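Sorting and storing plush toys in a fabric bin

Last revised 14 December 2024

Plush toys are simple to store badly. They compress, so a bin that is already full will always take one more, and the toys at the bottom then spend months under load. The method set out on this page covers sorting on a table, checking each toy and filling a soft-sided bin. It was written for the play corner at Sillwood and has since been used at Pullville with no changes apart from the size of the bin.

You need a clear table with a smooth top, one fabric bin per group of toys, a soft brush, a dry cotton cloth, a needle and thread, and card labels. Scissors with rounded ends are preferable. A smooth white top shows shed fibres, crumbs and loose thread far better than a patterned or dark one.

Step 1. Prepare the table

Wipe the table and dry it fully. Any cleaner left on the surface will be taken up by the pile. Turn down strong overhead light if it can be done easily, as glare on a shiny top hides pale fibres. 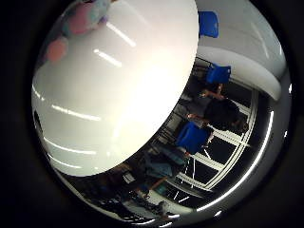 Keep one end of the table for toys waiting to be checked and the other for toys that have passed. The middle is the working area and should hold one toy at a time. If two people are working, give each of them a separate side and do not pass toys across.

Step 2. Sort by pile, then by size

Sort first by the type of pile. Long, fluffy pile mats when it is pressed against anything with a rough surface, and hook-and-loop fastenings will damage it at once. Short pile tolerates pressure well. Within each pile group, sort by size so that the largest toys can go in first.

Colour is of little use as a sorting rule, with one exception. Strong reds and dark blues that have recently been washed should be kept away from white and cream toys until you are certain they are dry right through. Press the toy firmly between two layers of white cloth for up to 19 seconds and inspect the cloth. Any tint means more drying.

Bags used to carry toys to the table should be emptied completely and turned inside out. Small parts collect in the corner seams.

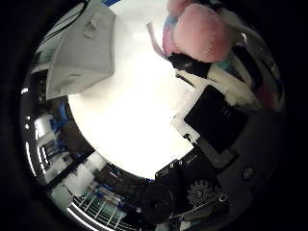 Nélida Orellana wrote in to ask whether sorting by pile was worth the time for a small household collection, and said she had always sorted by animal so that her children could put things away themselves.

Her point is a fair one. For fewer than 73 toys, sorting by animal does no great harm, provided that the long-pile toys go on top of the others in each bin. Above that number the sorting by pile pays for itself at the next wash, when each bin can go through on a single setting.

Step 3. Check each toy

Work from the head down. Hold each eye between finger and thumb and try to turn it. A sound eye does not rotate or lift. Run a thumb along the main seams, pressing lightly – an open seam is easier to feel than to see in spotted or mottled fur. Pull gently on ears, tongue and tail. Trim loose threads to 2 mm and never pull them out, as a pulled thread can open a whole seam.

Brush in the direction of the pile. Six strokes on each side are enough for a toy in ordinary use. If the pile still lies flat, dampen the brush slightly and repeat, then leave the toy on the table until it is dry.

Toys that fail go into a separate repair bag with a label stating the fault. "Left eye" is a useful label. "Broken" is not.
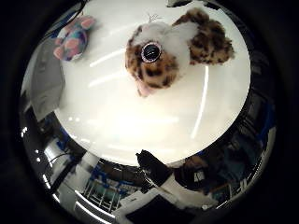

Ren disagrees with the order given in this step and would brush before checking the eyes, on the grounds that long fur round the eye can hide a cracked rim.

Either order works if the eyes are looked at again after brushing. The sequence on this page has been left as it was, partly because the Drenasance check sheets used at both sites are printed in that order.

Step 4. Fill the bin

Open the bin fully and push the walls outwards by hand so that the base lies flat. Check the floor seams for grit. Stand the bin close to the table, with the rim below the level of the top if possible, and place the toys in by hand. Dropping them from a height leaves them lying at odd angles and wastes space.

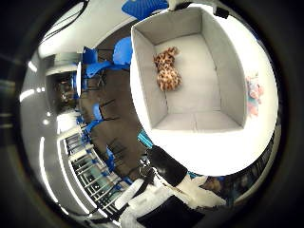

Put the largest toys in first, on their sides, with the heads alternating. Fill the gaps with small toys, keeping eyes turned away from the walls. Stop when the top layer is level with the rim. If the lid has to be pressed down, take out the last two toys and start another bin.

Step 5. Label and store

Fix the label to the outside, near the handle. State the pile group, the size and the date of the check. Store the bin off the floor and away from radiators, with nothing stacked on it. Fabric walls carry almost no weight, and whatever stands on the lid rests on the toys.

Repeat the check every six months. At Sillwood the first of these falls in March, when the repair bag is also emptied.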